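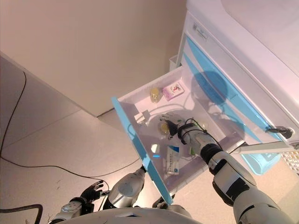 Our grasp planner used to fail on drawers more than on anything else, and for a long time I blamed the hand. The problem was in the collision map. A table is easy for a planner, because the free space is everything above it. A drawer has four walls, a floor, and a front panel which moves when you touch it, and all of this is near the fingers at the same moment. In the medical cabinet we work with, the head camera sees the drawer at an angle, so the bright blue front panel runs as a diagonal and the small bottles and boxes lie between it and the cabinet body. The right arm has to come in over the edge with the wrist already bent. This tutorial explains how I set up the drawer as a separate region in the planner, and which settings I changed from the defaults.

7 min read

What you need before you begin

I assume that your arm is calibrated to the head camera and that you can already pick a single box from a flat table. If this does not work yet, please stop and fix it first. A calibration error that you don't notice on a table will put a knuckle into the drawer wall.

I use Remis for the planning and Nanora for the segmentation. The names of the settings will be different in other tools, but the order of the steps should be the same.

Step 1. Fit the drawer as a box with no lid

Do not give the planner the raw point cloud of the drawer. Shiny white surfaces return bad depth, and in my case the drawer floor had holes in it where the light was reflected. The planner believed that the fingers could go through these holes.

Instead, find the front panel first. On our cabinet it is the easiest part, as the blue colour is strong against the white. Take the panel pixels, fit a plane, and keep the normal of this plane. The side walls are parallel to the normal and the back wall is opposite. Then you only have to measure the width, the depth and the height once with a ruler and write them in the region file:

region: drawer
type: open_box
width_mm: 400
depth_mm: 162
wall_margin_mm: 5
anchor: front_panel

The depth here is the part which is pulled out, and not the full length of the drawer. I made this mistake in the first week. The planner thought there was usable space inside the cabinet body and it tried to reach there.

Step 2. Add the cabinet body and everything that sticks out

The body can be one big box. After that, walk to the cabinet and look for parts which are outside of the big box. On ours there is a key in the lock on the right side, and there is the rail under the open drawer. A key is small, but the forearm passes on that side. I model it as a short cylinder with a generous radius. For the rail I use a thin box joined to the drawer region, so when the drawer moves, the rail moves too.

Cables are more difficult. I don't try to model a loose cable as an exact shape. If Nanora marks a dark thin object inside the drawer, I put a low cost on that area and no hard obstacle. With a hard obstacle, one cable across the drawer can block every grasp, and the planner gives up after its whole time limit.

Step 3. Limit the approach direction

The default in Remis is to sample approach directions in a full half sphere. In a shallow drawer most of these are useless. I limit the cone to directions near the vertical, and I tilt the centre of the cone a little toward the front panel. Before this change one planning call took 1690 milliseconds on our computer. After it, the same call took 400.

If your drawer is deep, make the cone smaller still. If the objects are tall bottles standing near the back, make a second cone for them and choose it by the object class. Standing bottles want a side grasp, and the back wall does not permit much of this, so expect some refusals.

Step 4. Close the fingers before you go in

Our hand has jointed fingers, and when they are spread wide the hand is much bigger than most of the gaps between objects. Set a pre-shape that is only slightly wider than the target, and let the planner check collisions with this pre-shape all the way from the drawer edge down. Please check also that the collision model of the hand includes the wires at the wrist. Zixuan Zheng found this one for me. The mesh we received had no wires, so the real wrist was thicker than the wrist in the planner.

Step 5. Park the other arm

This is simple but I forgot it many times. The left arm must have a fixed parking pose, and this pose must be in the planning scene as an obstacle. Choose a pose which does not cover the front panel in the camera view. If the left hand hides a part of the panel, the plane fit in Step 1 becomes unstable and the whole region shakes.

Step 6. Fit the region again after each contact

A drawer on rails moves when you push it, even a few millimetres. I run the fit from Step 1 again each time the hand leaves the drawer. If the new anchor differs from the old one by more than the wall margin, the planner throws away its saved paths.

Common errors

"No valid IK in region": usually the cone is too narrow, or the anchor normal points in the wrong direction. Draw the normal in the viewer and look at it.

"Start state in collision": the left arm is parked inside the cabinet box. Make the box smaller or move the arm.

The hand stops just above the object and goes up again: the floor of the region is too high. Measure the drawer height again, from the inside.

In November I will write the second part, about choosing which object to take first when two of them overlap.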